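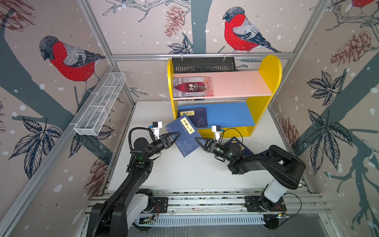
Bullfinches, branches and pinecones on the wallpaper.

Print this | E-mail this

I finished the winter bird list on Tuesday, a little before dark. It isn't much of a list. I keep it on the back of the feed store calendar and copy it into a notebook when December runs out.

The feeder was slow for the first half of the month. Chickadees, a few juncos, one downy woodpecker that only wants the suet. Then the cold came down and everything showed up at once. I moved the second feeder closer to the fence, and the jays found it by lunch.

I switched seed this year. Noura Hattar at Clallen told me to drop the cheap mix and buy straight black oil sunflower. The bag costs more but there is a lot less on the ground afterward. With the mix I was sweeping up millet every weekend, and the squirrels were getting fat on what I missed. A bag lasts me up to 3 weeks.

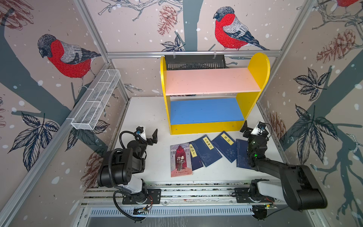
Filed under: Books, Winter

I have also been reading more about birds than I have been watching them. Annatjie Engelbrecht lent me her old field guide, with her pencil notes from the years she lived near Skoltbridge. She has 91 species checked off. I have never come close to that, and I don't drive out to look for them the way she did.

Her notes are mostly weather and place — "sleet, behind the mill" — and I like them better than the printed text. She never saw a pine grosbeak there. She has a question mark next to it and two dates, both crossed out.

Yusri Sopacua is coming by to help me put a baffle on the pole. I bought the wrong size the first time and had to take it back. If the new one fits, I'll write down the measurements here for the people who asked.

2 comments | 3 shares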